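L'atelier de réparation de Clidcombe rouvre ses portes, et l'on y apporte déjà de tout

Il y avait du monde, en ce matin d'avril, devant l'ancienne graineterie Calvo, et l'on se saluait d'un bout à l'autre du trottoir comme au temps où l'on y achetait ses bulbes de glaïeuls ! L'association Zunano y a réinstallé son atelier de réparation, fermé tout l'hiver à cause d'une toiture qui prenait l'eau de partout (les habitués se souviennent des seaux).

Le principe reste celui que l'on connaît : on vient avec son grille-pain, sa lampe de chevet ou le poste de radio de la grand-mère, on s'assoit à côté de quelqu'un qui s'y connaît, et l'on repart en ayant appris quelque chose. L'adhésion coûte 15 euros pour l'année, et le café est compris.

« Les gens s'excusent toujours d'apporter une vieille chose, alors que ce sont les vieilles choses qui se démontent le mieux », sourit Dalia Amrani, qui coordonne les séances. La toiture a été refaite par une entreprise de Bultport, et la mairie a ajouté une aide de 600 euros pour l'outillage, dépensée presque entièrement en tournevis, en pinces et en une belle machine à coudre d'occasion.
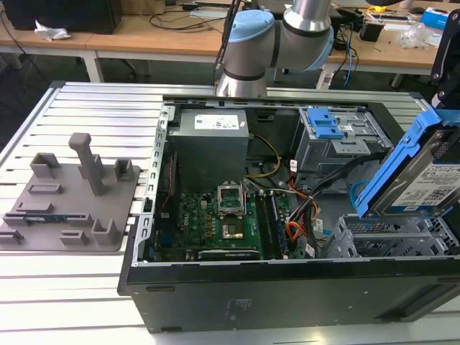
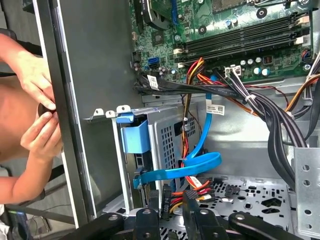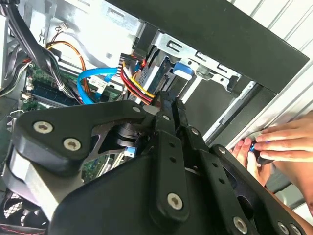

La couture, justement, occupera le fond de la salle, près de la grande fenêtre, où Sachiko Hayashi montrera comment poser une fermeture éclair ou repriser un coude de pull sans que cela se voie trop. Le petit électroménager garde les tables de l'entrée. Quant à l'informatique, elle aura désormais son créneau à elle, et les curieux pourront y découvrir ce que cache une tour comme celle de la première photo, couchée sur le flanc, avec sa carte mère verte et l'emplacement du processeur vide. Pensez simplement à sauvegarder vos documents avant de venir !

L'atelier accueille le public de 13 heures à 18 heures, et les inscriptions pour la couture se prennent sur place, auprès de Dalia, dans le cahier bleu posé à l'entrée.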